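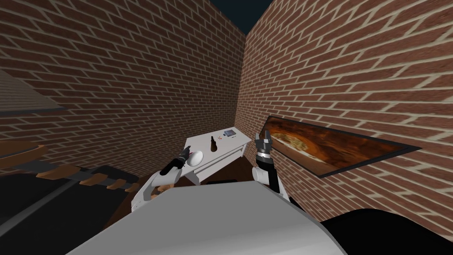

Right, so this is ticket 347 and I'm picking it up again because the quote from Garkance runs out soon and I still can't get a straight answer on the grippers. Quick recap for whoever gets this on the support desk: we want to buy 2 arms on one body, and before we sign for anything we're running the whole job in the Grundometti simulator. The test layout is your brick corner room with the small white table, a brown bottle on top and the white egg-shaped thing at the front left edge, with the left gripper hovering next to it. I like the layout, it's close enough to our packing bench (minus the brick!) and I'd rather break a pretend egg than a real one.

August 22, 2022 - opened again

What I need to know is whether the two-fingered gripper in the sim is the one on the quote. The quote says "standard gripper, pair" and the parts list says "gripper, light duty", and there's a gap of 700 pounds between them. That's most of my spares budget gone if I guess wrong.

Tried so far:
Checked the part numbers in the sim settings. The gripper field is blank.
Reinstalled the Lokwood parts pack. Still blank, but now it loads faster, so thanks for that I suppose.
Ran the pick 59 times overnight with the default grip force. The log gives me a pass or fail for each run and no grip force at all, so I can't compare it with either data sheet.

Update, same day

Support asked me to send the settings file, done. They also asked if we really need both arms. Fair question! The left one would do the picking and the right one would hold the box open, and I did price up a single arm with a fixed stand. It's cheaper to buy, but then we'd pay Kandpal to make the stand and come out again every time the box size changes (which is a lot, we're forever changing boxes).

Update

Reply came back: the sim uses the light duty one. So all my test runs are for the cheaper gripper and the quote is for the dearer one. I've asked Garkance to requote with light duty and a spare set of fingertips, and to hold the delivery slot in March while they do it.

Still open: please can somebody fill in that blank field, and tell me where the grip force gets saved. Leaving the ticket open until I've got both.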